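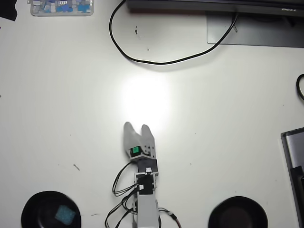

Cathal Gallagher began with the sponge task in October, when the project Doltilus was only he and one arm. "You lead it from one bowl to the other," he says, "and the arm must learn from your patience."

He recorded 173 demonstrations for Penness and threw away 14.
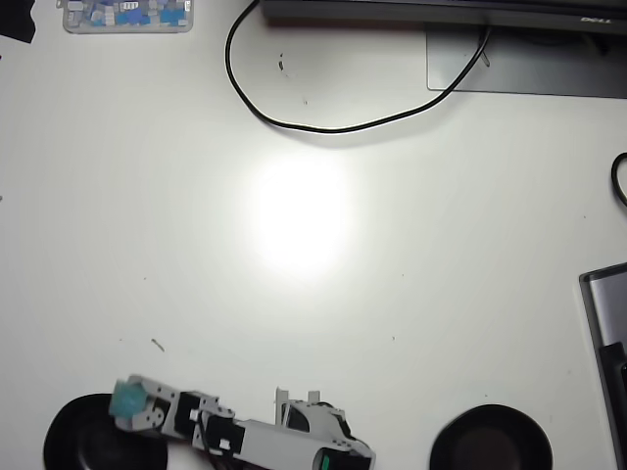 Brouwer would have kept them, because a bad demonstration also teaches something — "if you mark it as bad."

Gallagher does not agree. When the operator hesitates, the policy hesitates also.

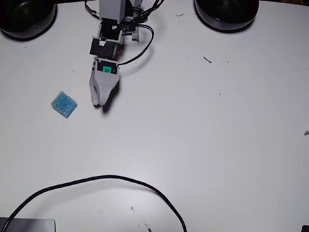

By hand he finds it easier to show the grip, but his fingers then come into the video. With remote control they stay out, and he gets tired after 200 tries.

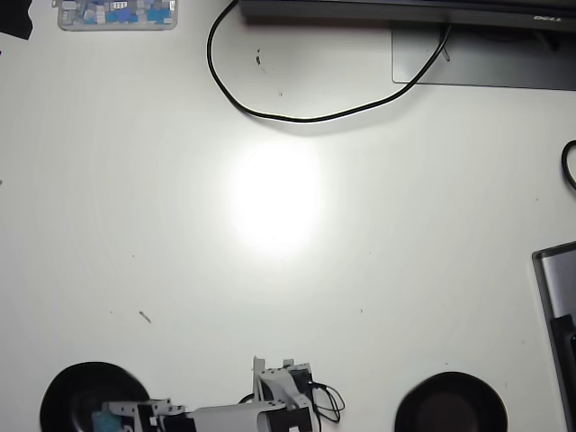 The next set will have 1,000, with two operators. "I want to see whose habits it takes," he says.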